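Notes from the Vollport open day

I've been meaning to get over to Vollport ever since Ita Tully told me they were letting visitors in, and in May I finally did it. The reason was money, mostly. We have a line in next year's budget that just says "arms, pair" with a blank next to it, and I was tired of looking at the blank.

Parking was easy, coffee was decent, and the badge printer gave up right before my turn, so I spent the morning as a handwritten "Ita + guest." Ita has been through this already at Emgate, where they bought 2 arms from one supplier and then spent the whole winter buying everything else those arms needed. She kept poking me in the elbow and whispering "ask about cables." I asked about cables a lot!

The first hour was a talk, and I'll be kind and say the slides were long. The one that made me sit up was a plain shopping list from a real project. It had 237 lines. The arms were at the top, of course, and then it went on and on – brackets, spare grippers, lights, power supplies, a bench, bolts in sizes I didn't know existed. I took a picture of that slide and it came out blurry, so if anybody from Vollport reads this, please send me the list.

After that they let us wander between the work cells, and I parked myself at the kitchen one and stayed there until Ita came looking for me.
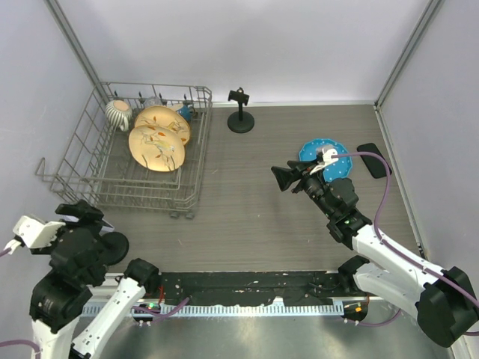 My blank budget line has grown a lot of company after that cell. I went in thinking the props would be pocket change, a trip to the dollar store and done. Then I started pricing it in my head. There's the wire rack, the plates with the birds on them, the striped mug, the blue plate with the scalloped edge lying under the gripper, and you can't buy just one of each if things are going to get dropped. Ita says Emgate goes through plates like a diner. She told me to pick patterns we can buy again next year, and I wrote that down and underlined it. I'd also had nothing in the plan for an enclosure, and now I want one, walls and all.

Lunch was sandwiches (good ones, with the crunchy pickles), and I got stuck into a long talk with a man from Heffernan about service plans. Their yearly plan covers the arms and leaves the grippers out, so you have to read the small print. Pirkia had the next table and does it the other way, with grippers in and travel extra. I couldn't get a straight price out of either of them, but both promised a written quote, and I've asked them to break out shipping and training so I can lay the two side by side.

In the afternoon I mostly asked people what they'd forgotten to budget for. Floor space came up again and again, and so did somebody's time to put the objects back between runs. That second one hurt a little, as I'd been planning to do it myself "in the gaps." Ita laughed at me for a good long while.

So the plan has changed. I'm asking for one cell first, with the props and spares on their own line, and the second cell goes into the following year's request. If the quotes come in before our budget meeting I'll post how they compare. Ita wants to go back for the fall open day and she's driving this time.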